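CHAPTER 7
Money, Credit and the Local Bank

Print this chapter | E-mail this chapter | 12 shares | 3 comments

When a bank makes a loan, it does two things at once. It records a debt owed by the borrower, and it credits the borrower's account with a deposit of the same size. The deposit can be spent like any other money. This chapter examines how such deposits come into being, how they are used up, and what limits a bank's willingness to create them.

Consider the town of Trukholm, which has a single bank. Marlene Sutherland, who runs a small furniture workshop, borrows 800 crowns to buy timber. She pays the whole sum to her supplier, Aerts, which holds an account at the same bank. The money has changed hands, but total deposits in Trukholm are 800 crowns higher than before the loan was made. 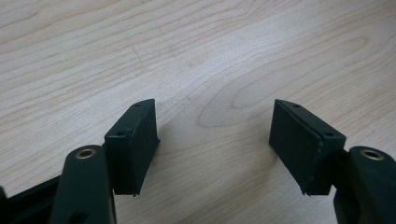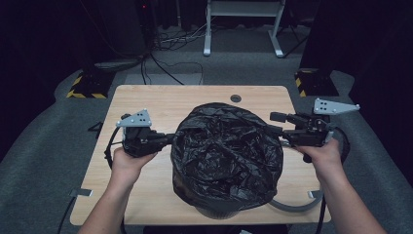

Deposits of this kind are destroyed when loans are repaid. If Sutherland returns 50 crowns of the principal from her account, her deposit and her debt both fall by that amount. Her ability to do so depends on her sales, and those depend on what buyers will pay for a finished article. A table with a pale wood-grain top, of the sort seen in both photographs, must be sold at a price that covers timber, labour and interest before the workshop has any surplus. The bank therefore studies the trade of the borrower as well as the borrower's record.

A second bank, Plaven, complicates matters. Should Aerts move its account there, the first bank must settle the transfer in reserves – that is, in balances held at the central bank. Section 7.1 deals with settlement, and Section 7.2 with the effect of interest rates on the demand for loans.

READER COMMENTS (3)

Joni Manninen: Is interest left out of the repayment in the Sutherland case? My class was divided on this.

Futness: Yes, the 50 crowns is principal only. It says so in the third paragraph.

Joni Manninen: Thank you, I had missed the word.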